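Stripping a tower for parts: a conversation with Gemma Longo

Gemma Longo runs the bench at Alemlow, where old office desktops are taken apart, sorted and either rebuilt or broken for spares. Gianni Gentile spoke to her on a Wednesday, between two deliveries.

Where the work starts

The machines come in on pallets from Bakier, a leasing firm, and are logged before anyone picks up a screwdriver. The current batch is 108 towers. Longo's first step is always the mains lead: out, then the power button held down for a few seconds to drain what is left.

"After that the case goes on its side, panel upwards," she says. "You work down into it. If you leave it standing you are reaching in sideways and you drop screws behind the board."

She prefers a slatted aluminium table to a solid top. Clamps and stops can be fixed along the slots, and a case held against a stop does not creep when a stiff connector is pulled. The drawback is small screws, which roll into the grooves. She keeps a magnetic dish next to her and expects the others to do the same.

Order of removal

Longo takes memory first, then expansion cards, then the drives, then the processor. The power supply is left until the cables have been freed from everything else.

"People want to go for the processor straight away," she says. "It is the part with the price on it. But there are cables lying across the board and you end up working round them."

Data cables are unplugged at the board end first and left hanging from the drive cage until the drives come out. On the Dell towers in this batch they are blue and red. Longo does not sort them by colour. "It tells you nothing about speed. Check the printing on the sleeve, or test it."

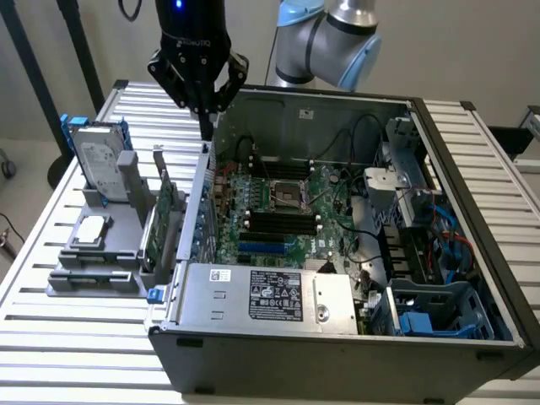
The empty socket

Once the processor is out, the socket is the weakest point on the board. Longo closes the metal frame over it and puts the lever back down, then fits a plastic cover if one can be found. Cino, which buys the tested boards, rejects any with damaged contacts.

"One sleeve dragged across it and the board is scrap," she says. "Cover it or move it. Do not leave it open next to a bench where someone is eating."

The memory slots need less care, though the latches at each end can snap when they are old. She presses both together with her thumbs and lets the module rise by itself. A board with a broken latch is still sold, at a lower grade, with the slot number written on the tag.

Power supplies and drive cages

Power supplies are never opened at Alemlow. The label is read for wattage and model, the unit goes on a load tester, and a failure is sent to Benedetti for metal recovery. Longo wants the label left on, marks and all. "No label, no rating. No rating, I cannot sell it."

Drive cages stay with the case unless the case is bent. The plastic brackets are kept in every instance, as they are the part customers most often ask for. Alemlow has two crates of them, sorted by width.

Gentile asked how long a full strip takes. Longo would not give an average. A clean machine with all its screws goes quickly, she said, and one that has spent its life under a desk on carpet has to be blown out first. Her next job after the interview was a tower with a seized side panel, and she had already fetched the pliers.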